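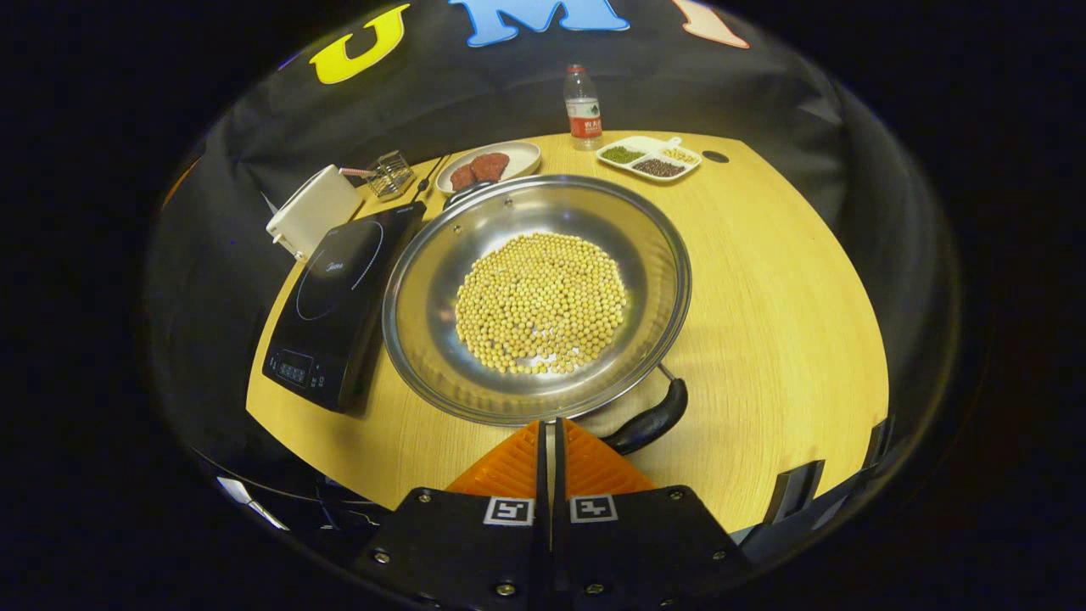
Page last changed: 1 Mar 2025

Squirrel baffle is working, squirrels are not impressed, and now I have no birds

Posted by Higinio Olvera in Backyard Feeding

I moved into a house near Altano last August and inherited a feeder pole from the previous owners, plus what I can only describe as a standing reservation for squirrels. I tried the usual things. I moved the pole away from the fence. I greased it, which I now know you're not supposed to do, and which I regret for reasons that include my good jacket. Finally I bought a Sterngate stovepipe baffle and put it up at the height the instructions gave.

The squirrels gave up after 3 days. Wonderful. The trouble is that the birds left as well. I used to get chickadees, a pair of cardinals, titmice, and house finches in such numbers that I suspected they were renting. Now I get one mourning dove, who walks around underneath looking for someone to complain to.

What I have changed, in case it matters:

The baffle, obviously. It's black and fairly large.
The pole is now out in open lawn. It was next to a lilac before.
I switched from black oil sunflower to a mixed bag because it was on sale. It has a lot of little round reddish stuff in it that ends up on the ground.
I hung a second tube feeder on the other arm so everybody would have room. Everybody has plenty of room.

It has been 2 weeks. Do I wait this out, or have I built a very expensive lawn ornament? My wife says the dove counts as a bird. I would like an outside opinion.

Firouzeh Dehghan
Regular, Backyard Feeding

The baffle is the one thing on your list I would leave alone. Birds may be a little wary of a new object for a few days, but they get over it, and I've had chickadees land on top of mine while I was still holding the screwdriver.

I'd look at the other two things, starting with the lilac. Chickadees and titmice don't sit down to dinner. They grab one seed, fly to a branch, hammer it open, and come back for the next. In the middle of a bare lawn every seed is a commute, and the whole trip is in full view of whatever hawk has moved into the neighborhood. Cardinals are worse. They like to sit in a bush for ten minutes thinking it over before they commit.

So you want cover close enough for the birds and too far for a squirrel to jump from. Ten feet is the usual figure, and I'd call that the minimum. If your lilac is ten or twelve feet from the pole, you're fine. If it's forty, move the pole back toward it and stop when you reach the edge of squirrel range. Measure from the tips of the branches, not the trunk. I measured from the trunk the first time and provided a season of acrobatics for the entire street.

Baffle height: the top should be at least four feet off the ground, preferably closer to five, and the feeders have to hang above it. If you move the pole, check this again, especially if the new spot is on a slope.

Then the seed. The little round reddish stuff is milo. Your dove will eat it, and so will some ground feeders, but the birds you're missing mostly kick it out to get at anything better. It piles up, it gets damp, it goes moldy, and it sprouts. Rake up what's under there and go back to plain black oil sunflower. A sale on milo is a sale on something you will be raking.

I'd also take down the second feeder until things pick up. Seed sitting in a tube with no customers clumps at the bottom. Before you put it back, wash it with nine parts water to one part bleach, rinse it well, and let it dry all the way before filling.

After that, give it a couple more weeks. Finches will probably find you first and tell everyone.

Dulce Lozano

get a dog

Natalia Manríquez
Member

I agree with nearly everything Firouzeh said, but I'd add one possibility: a hawk. When my yard goes quiet all at once it's usually a Cooper's hawk, and I usually find out because I look up and it's sitting on the neighbor's garage like it pays taxes there. Check for a scatter of feathers on the lawn. If that's what's going on, take the feeders in for a week or two. The hawk gets bored and moves along, and the small birds drift back.

Also, late winter is just odd. I keep a notebook, and there are stretches where the page says "dove" and nothing else. Flocks wander. Someone two blocks over may have put out suet.

For the move itself, I used a Trirley ground auger, the kind that screws in, and didn't need concrete. Wiggle the pole afterward. If it leans at all, fix it now – a full feeder will make it lean more.

I disagree a little about doves. Mine has outlasted two feeders and a birdbath, and I think your wife has a point.

Higinio Olvera
Original poster

Measured from the branch tips. The lilac was 31 feet away, so apparently I had overdone it. The pole is now at 12, the milo is raked up, and the sunflower is back in. No feathers on the lawn and nothing on the garage.

One chickadee this morning. It took a seed, looked at the baffle, and left. The dove watched the whole thing.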